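Come Run the Kitchen Table Side of Fusus With Me (part-time, evenings mostly)

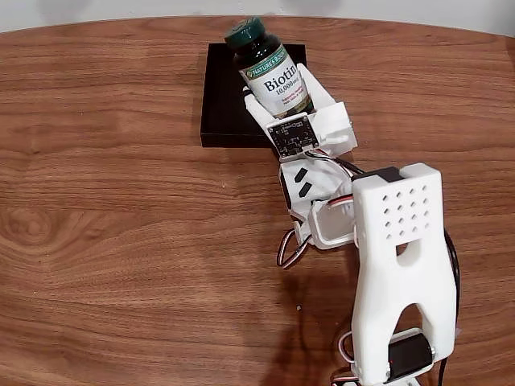
A dark green supplement bottle on an oval wooden table.

Hi! I'm Yvette Bélanger and I run Fusus, a tiny newsletter and reading club for people who take care of an older parent or relative at home. I started it at my own dining table when my mom moved in with us, and it went out to my cousins and a couple of neighbors. As of September we have 1,315 subscribers, and I am still the one answering every single email (often at midnight, often with toast). So I need a person. Maybe you!

The job is assistant editor, though that sounds fancier than it is. You'd read the letters that come in, pick the ones that would help other readers, and tidy them up without ironing out the way people talk. You'd also put together our back page, where readers swap notes on the everyday stuff: getting a shower chair that doesn't wobble, keeping track of pills and vitamins, what to say to a brother who never calls. We don't give medical advice, ever. When a letter strays that way we send it to Viktória Kiss, a retired nurse who reads for us, and she decides what happens to it.

Once a month you'd join our phone call with readers. It runs an hour on paper and longer in real life. Audrey-Anne Dhillon hosts, and she's wonderful at it, so you'd mostly take notes and help folks who can't find the mute button.

What I'm hoping for: you write plainly and you like other people's stories. You can be kind in an email to a person who is worn out and a little short with you. If you've cared for a relative yourself, please say so, it counts with me as much as any office job. A degree doesn't matter. Spelling does, a bit! You'll need your own computer and a phone line that holds up. We lay out the newsletter in a program I can teach you in an afternoon (I learned it from my nephew and I was a terrible student).

Pay is $736 a month for a steady 8 hours a week, and you choose which hours, apart from the call. I know that isn't a living. It's what we can pay out of subscriptions, and I'd rather print the number here than have you ask. We start with 2 months together to see if we like each other, paid the same from the first day.

You can live anywhere in the US or Canada. I'm on Eastern time and so is the call.

To apply, write me a letter. Please skip the resume unless you really love yours. Tell me who you are, what your evenings look like, and the best piece of advice anybody ever gave you about looking after someone. A page is plenty. Then take any long email from your own inbox, change the names, and cut it down to 150 words so I can see how you trim.

Send both to me through the contact form on the Fusus page by 2026-10-07. I read them all myself and everybody gets a reply, even if it takes me a week or two. If you have questions first, Dale Girard picks up the office phone most mornings and he likes to chat, so leave yourself some time.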